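Devow front loader: eight months in, still smitten
November 21, 2019
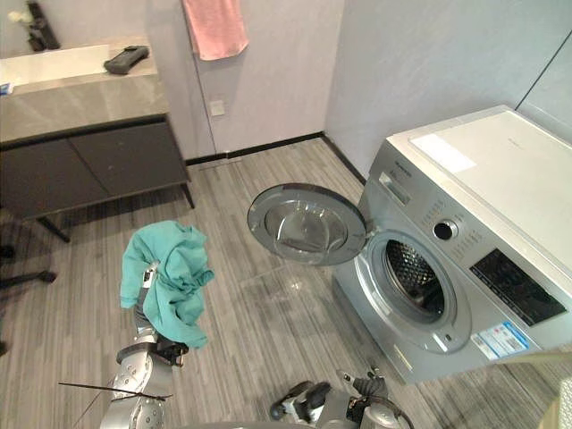

I have wanted a front loader since we moved to Tamcombe, and in March I finally bought one, the silver Devow that takes up a good chunk of our little laundry bathroom. My old top loader was a Marti and it walked across the floor on every spin (I used to sit on it!). With this one I mostly forget it's running. The door swings open really wide, so even a big crumpled armful of cloth goes in and out without snagging, and I love that the knob is one big round thing with a silver rim, easy to find half asleep. The white top is flat too, so it collects paper. Mine always has a sheet of something on it.

Now the washing itself. Towels come out soft, and the short cycle does a lightly worn load while I cook dinner. I've had 2 problems. The detergent drawer gets gunky if you use powder, so pull it out and rinse it once in a while, and the little printed symbols are small enough that I keep the manual handy. Also, the black panel shows every fingerprint.

I paid 320 at Drarketora for a floor model, delivery included, and they hauled the Marti away the same afternoon. I'd have paid more, please don't tell them! If you have a tight room, measure for the open door before you order, as it needs more space than you'd guess. I'm off to wash the curtains next, wish me luck.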